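Hi Bent Kjærgaard,

Quick update on the Trudcombe kitchen corner. Your April money has gone a long way – we've spent 3,802 so far, with 914 left for shelves and a decent lamp. The plaid panels are up on three walls and I love them, loud as they are! The hook rail and the wire basket are on too.
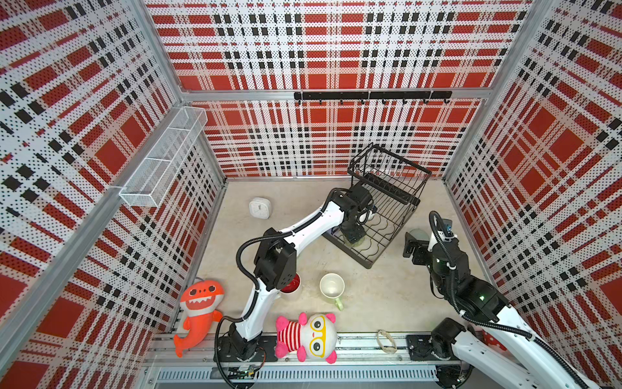

Mugs and glasses are still the sticking point. The black dish rack takes plates nicely, but I'd like a second one just for cups, and Ouali has one we could have for 60. Is that okay with you? I'd also like to get things hanging from those hooks before the next report – mugs first, then towels.

Talk soon,
Jurness kitchen team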